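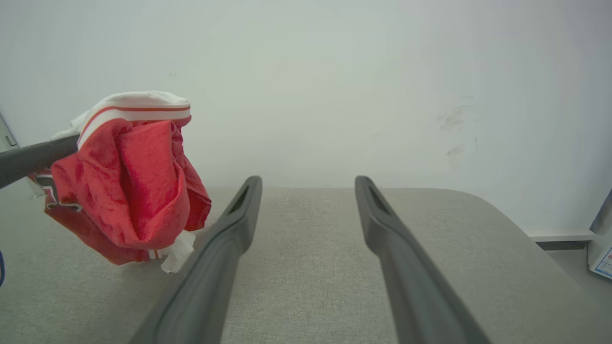 Department of Textiles and Home Studies — Student Projects

Our project began with a pretty ordinary question, the kind you ask yourself at the end of a long day: why do clean clothes sit in a heap on the nearest soft seat instead of getting folded? We named it Barredo, after nothing in particular, and we spent most of June on it.

For our test garments we used sportswear, mostly red, which is easy to pick out against light gray upholstery. Shiny jersey fabric slides around a good deal on a woven seat, and a collar with a stiff band never wants to lie flat, so these were hardly the easiest pieces we could have chosen — but they're what people really have at home!

We compared 4 ways of folding, with 32 garments in each round, and wrote down the time for every single one.

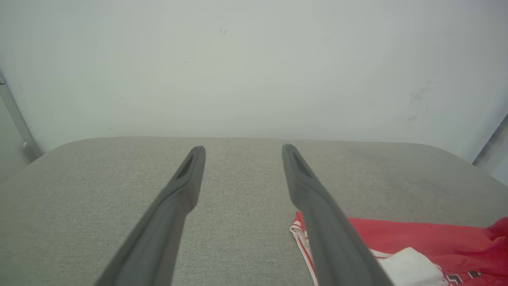 A padded seat turned out to be harder to work on than a table, mainly at the rounded corners, where sleeves like to slip down. Folding toward the middle of the cushion helped a lot. By the end we had 2234 folds in our notebook, and 1365 of them were neat enough to go straight into a drawer. We would love to try towels next, and maybe a firmer seat as well.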